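[nokgate-drawing] Re: 흰 물체를 연필로 그릴 때 배경을 어디까지 칠해야 합니까?

보낸이: Tymoshchuk
받는이: nokgate-drawing 목록

안녕하십니까.

답장이 늦어서 죄송합니다. 저는 한국어를 어른이 된 다음에 배웠기 때문에 긴 글을 쓰려면 시간이 걸립니다. 이상한 표현이 있으면 목록에서 고쳐 주셔도 괜찮습니다. 지난번에 "명암"과 "농담"의 차이를 설명해 주신 분께 다시 감사드립니다.

먼저 질문을 아래에 인용하고, 순서대로 제 생각을 쓰겠습니다.

> 10월부터 다시 연필화를 시작했습니다. 석고, 달걀, 조개껍데기,
> 뼈 같은 흰 것을 주로 그리고 있습니다. 그런데 그릴수록 물체가
> 회색이 됩니다. 그림자를 넣으면 더러워 보이고, 그림자를 빼면
> 납작해 보입니다.
>
> 선생님께서는 배경을 어둡게 칠하라고 하셨는데, 배경 전체를
> 칠하니 물체를 가위로 오려서 붙인 것 같습니다. 배경을 어디까지
> 칠하면 좋을까요? 그리고 종이 문제일 수도 있을까요? 지금은
> Sterkanent의 매끄러운 종이를 씁니다. 연필은 H부터 4B까지
> 있습니다.
>
> 하나 더 여쭙습니다. 하이라이트는 지우개로 만드는 것이
> 맞습니까, 아니면 처음부터 남겨 두는 것이 맞습니까?

저도 같은 문제로 오래 고생했습니다. 제 경험으로는 질문이 세 개인 것처럼 보이지만 첫 번째 문제가 해결되면 나머지도 많이 쉬워집니다.

1. 물체가 회색이 되는 문제

저는 처음에 물체 안쪽부터 그렸습니다. 흰 종이 위에서 흰 물체의 가장 약한 그림자를 찾으려고 하니까 눈이 그 그림자를 너무 진하게 봅니다. 주위에 비교할 것이 없기 때문입니다. 그래서 연필을 조금씩 더 누르게 되고, 한 시간 후에는 달걀이 돌멩이가 됩니다.

지금은 순서를 바꾸었습니다. 윤곽을 아주 약하게 잡은 다음에, 물체가 바닥에 떨어뜨리는 그림자부터 칠합니다. 그 그림자에서 가장 어두운 곳을 먼저 정합니다. 보통 물체가 바닥에 닿는 좁은 틈입니다. 여기에 2B를 씁니다. 그다음 바닥의 밝기를 정하고, 마지막에 물체 안으로 들어갑니다. 이렇게 하면 물체 안의 그림자는 H만으로도 충분할 때가 많습니다.

하나의 규칙을 종이 옆에 써 두었습니다. "물체 안에서 가장 어두운 곳은 바닥 그림자에서 가장 밝은 곳보다 어둡지 않게." 모든 빛에서 맞는 규칙은 아닙니다. 빛이 한쪽에서만 강하게 오면 틀립니다. 그러나 창가에서 흐린 날에 그릴 때는 거의 맞았습니다.

2. 배경을 어디까지 칠하는가

오려 붙인 것처럼 보이는 이유는 배경의 넓이보다 가장자리에 있다고 생각합니다. 배경이 모두 같은 어둡기이고 윤곽이 모두 똑같이 날카로우면, 배경을 좁게 칠해도 오려 붙인 것처럼 보입니다.

저는 빛을 받는 쪽의 윤곽 옆에는 배경을 칠하고, 그림자 쪽의 윤곽 옆에는 배경을 비워 두거나 아주 약하게 칠합니다. 그러면 밝은 쪽은 어두운 배경 앞에 있고, 어두운 쪽은 밝은 배경 앞에 있습니다. 그 사이에 물체와 배경의 밝기가 같은 곳이 반드시 한 군데 생깁니다. 그곳에서는 윤곽선을 지워 버립니다. 처음에는 무서운데, 지우면 물체가 갑자기 둥글게 됩니다. (한국어로 이것을 "윤곽을 잃는다"라고 말해도 됩니까? 제 언어에서는 그렇게 말합니다.)

길고 가는 물체는 조금 다릅니다. 한쪽 끝이 둥글고 굵으며 다른 쪽이 점점 가늘어지는 물체를 비스듬히 놓으면, 배경을 양쪽에 똑같이 칠하기 쉽습니다. 저는 굵은 끝 옆만 충분히 칠하고, 가늘어지는 쪽으로 갈수록 연필을 들어 올립니다. 가는 부분은 바닥 그림자 하나로도 잘 보입니다.

배경이 끝나는 곳에 대해서도 쓰겠습니다. 저는 사각형으로 끝내지 않습니다. 선의 간격을 점점 넓게 해서 종이의 흰색으로 돌아갑니다. 다만 전시회에 내는 그림이라면 사각형이 더 단정할 수도 있습니다. 이것은 취향이라서 다른 분의 의견도 듣고 싶습니다.

3. 종이

Sterkanent 종이는 저도 써 보았습니다. 제가 산 것은 200그램이었고, 표면이 매끄러워서 H와 HB는 아주 예쁘게 올라갔습니다. 그렇지만 제 손으로는 2B부터 문제가 있었습니다. 층을 여러 번 쌓으면 연필이 미끄러지고 흑연이 번쩍거렸습니다. 배경을 어둡게 하고 싶은 분에게는 조금 답답한 종이라고 느꼈습니다.

지금은 Vekham에서 산 결이 약간 있는 종이를 쓰고 있습니다. 열 장 묶음이 제가 산 가게에서 2,000원이었습니다. 싼 종이라서 지우개를 세게 쓰면 표면이 일어납니다. 그래서 중요한 그림은 못 그리고 연습에만 씁니다. 결이 너무 강한 종이는 흰 물체에 좋지 않았습니다. 약한 그림자 안에 흰 점이 많이 남아서 조개껍데기가 빵처럼 보였습니다.

종이를 바꾸기 전에 먼저 지금 종이의 뒷면을 한번 써 보십시오. 제 것은 뒷면이 조금 더 거칠었습니다. 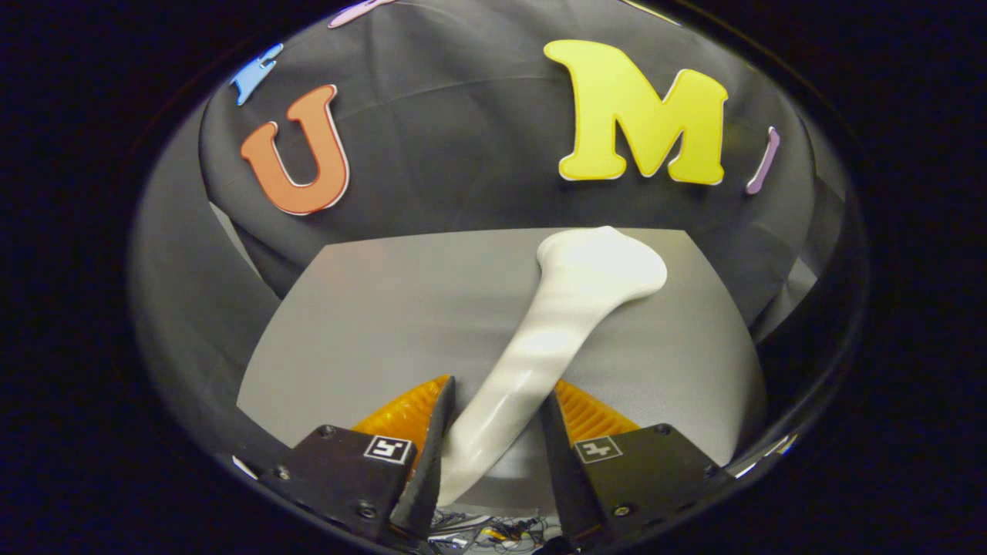

Tymoshchuk

4. 하이라이트

저는 처음부터 남겨 두는 편입니다. 그러나 정확한 모양으로 남기지는 않습니다. 필요한 크기보다 조금 크게 남기고, 나중에 H로 가장자리를 안으로 좁혀 갑니다. 지우개로 만든 하이라이트는 종이의 원래 흰색보다 항상 조금 어둡습니다. 회색 물체에서는 그 차이가 보이지 않는데, 흰 물체에서는 보입니다.

표면에 따라서도 다릅니다. 석고처럼 윤이 없는 것은 하이라이트가 거의 없습니다. 넓고 밝은 면이 있을 뿐입니다. 여기에 작은 흰 점을 찍으면 도자기가 됩니다. 흰색이고 매끄러우며 조금 윤이 나는 것은 그 중간이라서 가장 어렵습니다. 밝은 면이 넓게 있고, 그 안에 더 밝은 곳이 있습니다. 종이보다 더 밝게 그릴 수는 없으니까 넓은 면 전체를 2H로 한 번 아주 얇게 덮어야 합니다. 그 한 번을 아까워하면 윤이 나지 않습니다.

떡지우개는 하이라이트를 만들 때보다 반사광을 정리할 때 많이 씁니다. 밝은 회색 책상 위에 흰 것을 놓으면 아래쪽이 생각보다 밝습니다. 책상의 빛이 올라오기 때문입니다. 여기를 지우개로 두세 번 눌러 주면 좋습니다. 문지르지 말고 눌러 주십시오.

5. 연습 방법

하나만 추천한다면 같은 물체를 작게 여러 번 그리는 것입니다. 저는 엽서보다 작은 칸을 만들고, 한 칸에 10분만 씁니다. 첫 칸은 배경 없이, 다음 칸은 배경을 한쪽만, 그다음은 바닥 그림자만 그립니다. 잘 그리려고 하지 않고 비교하려고 그립니다. 나중에 벽에 붙이고 멀리서 보면 어느 칸이 흰색으로 보이는지 금방 압니다. 가까이서는 저도 잘 모르겠습니다.

그릴 때 등을 두 개 켜지 마십시오. 저는 저녁에 천장 등과 책상 등을 같이 켜고 그렸는데, 바닥 그림자가 두 개가 되어 어느 쪽을 믿어야 할지 몰랐습니다. 저녁 8시 이후에는 책상 등만 켭니다. 눈이 피곤하면 그날은 그만둡니다.

저에게도 질문이 하나 있습니다. 연습용 그림을 보관할 때 정착액을 뿌리는 분이 계십니까? 저는 한 번 뿌렸다가 약한 그림자가 모두 진해져서 흰 물체가 다시 회색이 되었습니다. 너무 가까이에서 뿌린 것인지, 제품의 문제인지 모르겠습니다. 지금은 얇은 종이를 사이에 끼워서 상자에 넣고 있는데, 상자를 옮길 때마다 조금씩 번집니다. 400번 사포로 연필을 가는 분이 계시면 심을 얼마나 길게 내는지도 알려 주십시오. 제 심은 길게 갈면 항상 부러집니다.

긴 글을 읽어 주셔서 감사합니다.

--
nokgate-drawing 메일링 리스트
답장은 목록 전체에게 전달됩니다. 인용은 필요한 부분만 남겨 주십시오.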